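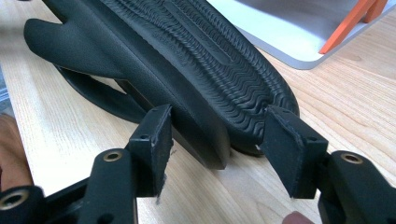
Resoling or replacing rubber sandals for the Jullthorpe trail?

toltomine63
Doing the Jullthorpe river path in July, lots of wet crossings. Is zigzag tread enough or do I need boots?

graveltooth
Sandals are fine. I have 300 miles on mine and the ridges still grip.

Vasylenko
Disagree. Wet rock up there is slick no matter what tread you have. I turned an ankle in sandals at the second ford. Wear boots.

graveltooth
Boots stay soaked for two days. No thanks.

toltomine63
What about drying stuff at camp? Thinking of a low shelf on legs so air gets under the shoes.
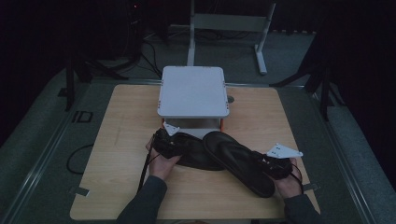 White raised box on a wooden board

Vasylenko
Too bulky to carry. Hang them from a branch.

titoditz227
Sandals for the crossings, trail shoes for the rest. Check the straps before you go, mine tore on day one.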